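Search the archive Go Advanced

[cell-sim] Re: Notes wanted from the open day at Kitar
Last updated: November 18, 2022
4 replies | 82 views

> I had to skip the Kitar open day. Could someone who went post
> what was shown on the assembly side? I mostly want to know
> whether the Wuvemden demo ran on hardware or in simulation,
> and what they do about contact. We are choosing a simulator
> for our own fixture work and I would like to hear how theirs
> behaves before we commit.

I was there for the afternoon session. My notes follow, in the order things were presented.

1. Setup

The assembly demo ran in simulation. Wuvemden uses Rulleo as the simulator and Meng as the planner on top of it. The two run as separate processes and exchange joint targets and part poses over a socket. Visitors watched the rendered view on a wall screen, with the planner log scrolling on a second one. The hardware cell was in the next hall and was doing an unrelated packing job.

2. Numbers

They had a batch of 2,003 episodes finished before the doors opened and used it for all of the plots. Live episodes were limited to 30 seconds each. Past that limit the episode is stopped and logged as a timeout. I asked for the split between timeouts and dropped parts and was told it would be in the written report.

3. Task

One arm works over a plate in the center of the table. The plate carries a red fixture with two rectangular openings, and there are small corner blocks on the plate. The other parts lie loose on the tabletop. Collision shapes are simplified for everything except the fixture, where they keep the full geometry -- this is where most of the compute goes, according to the presenter. Start poses of the loose parts are drawn at random, within limits set in a config file.

The view has the arm reaching down, with the red tip just over the left end of the assembly. The stick, the T-shaped part and the square tile are still out on the checkered surface:
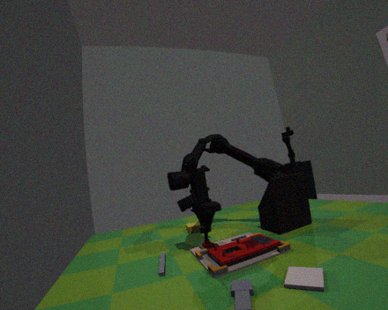 4. Contact and questions

Contact is a soft model with one stiffness value for all parts. Someone asked about per-part friction. It is supported in Rulleo but was switched off for the demo. Render noise can be set separately from the physics and does not affect the planner, which reads poses directly from the simulator. There is no vision in the loop yet.

For your case, I would ask them for the August build. The older one has a known problem with thin parts sinking into the table at large time steps -- we hit it ourselves and had to halve the step.

I have the handout as a scan and can send it off list.

Share (0) Reply to list Reply to sender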